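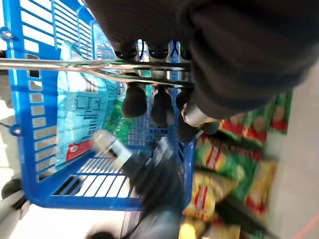 When does the Flikescombe shore season open this year? The first weekend in May, and we're keeping it going right through the end of September.

I've been writing these releases for the Flikescombe visitor office for six summers now, and I can't remember being this happy to send one out! Last season we had 3,362 overnight guests, our best count since the Dotmont ferry cut back its trips, and most of them told us they wanted the same thing – more time on the water and less time waiting for a ride.

So we listened. The ferry from Dotmont will run eight crossings a day in July and August, with the last boat leaving at 9:30 p.m., which means you can finally stay for dinner (and dessert, if you're like me). Arruda Beach gets three new rows of chairs and umbrellas at the north end, near the showers. Vendors there have agreed to post one price for the whole day, so no more haggling at noon with sand in your shoes.

Over on the harbor side, the Laravov guesthouse is opening again after a long winter of repairs. I got a peek at the upstairs porch last week and I want to move in.

Room bookings open in March at the visitor office window or by phone. Parking by the pier is still tight, so please use the lot behind the bus station – the walk down is all shade.

Press and tour groups can reach me at the Flikescombe visitor office, mornings until noon.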